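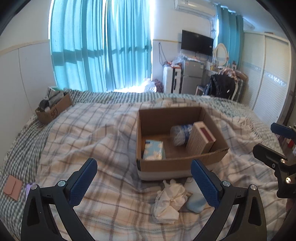
One owner from Wetumberg wrote to us that her blanket came out of the first wash smaller than the bed, and she asked which step she did wrong. It was the spin speed. Please read this section before you wash any Drustier blanket.

## 4. First wash

1. Shake the blanket outside for 2 minutes.
2. Close all buttons of the cover, if your model has them.
3. Put the blanket alone in the drum. Do not add towels.
4. Choose the wool program and set the spin to 600.
5. Dry it flat, on a rack at least 140 cm long.

**Note:** For the size 200 blanket, fold it one time on the rack and turn it after some hours.

**Caution:** Do not use bleach. Do not iron the fringe.

Stains of coffee or wine are explained in section 5.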